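Section 4. Two-handed work: picking up and folding cloth

By now you've done the block stacking and the cups, so you know how the grippers feel. Cloth is where our club has the most trouble and (I think) the most fun. I wrote this section in May after we'd all made the same mistakes, so please read it before you start, even if you're itching to go!

Before you begin

1. Charge both grippers. The club wants 15 minutes of recording from each pair, and a gripper that dies halfway through a fold means you start that fold over.

2. Open the Bulberg app on the laptop and make a new session. Put your initials first, then the word cloth. Please don't get creative with names, I'm the one who sorts them.

3. Squeeze and release each handle a few times. The jaws should open all the way by themselves. If one sticks, put it back on the Brennan shelf with a piece of tape on it and take another.

Note: Pick a cloth with some print on it if you can. On a plain white sheet I can't tell front from back when I'm labeling, and I've been known to get it wrong.

Picking up and spreading

4. Drop the cloth on the bed or table in a heap. Don't arrange it.

5. Press record and wait for the beep before your hands move.

6. Find an edge with the first gripper, close on it, and lift. Most of the cloth will just hang there in a bunch, and that's fine.

7. Bring the second gripper in from the side and take hold of the cloth near a corner. Now ease the two apart until the part between them opens up.
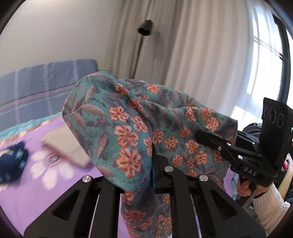 Tariq Rizvi says step 7 goes better if you slide the second gripper along the hem until you run out of hem, because then you've got the corner without hunting for it. He'd also like me to add that pulling harder never flattened anything.

I tried it his way and I'm sold, so count that as step 7 and a half. Go slowly, though. If you slide too fast the cloth slips out and you're back to the heap.

Caution: Keep your free fingers away from the pivots while you squeeze. They pinch, and long sleeves can get caught too, so push them up.

Folding

8. Lower the cloth, let it settle, and bring one edge over to meet the other. Crooked is okay. Stopping to fix it with your bare hands is not okay, so use the grippers or leave it.

9. Fold once more the other way, let go with both, and back off before you stop the recording.

10. Shake it out and go again. We need 124 good folds for the Plamov challenge, and the ones where you dropped the cloth and picked it up again count as good, so don't delete them.

If the app freezes at the upload screen, leave it alone for 40 seconds. If it's still frozen after that, write the session name on the whiteboard and I'll pull the files off by hand.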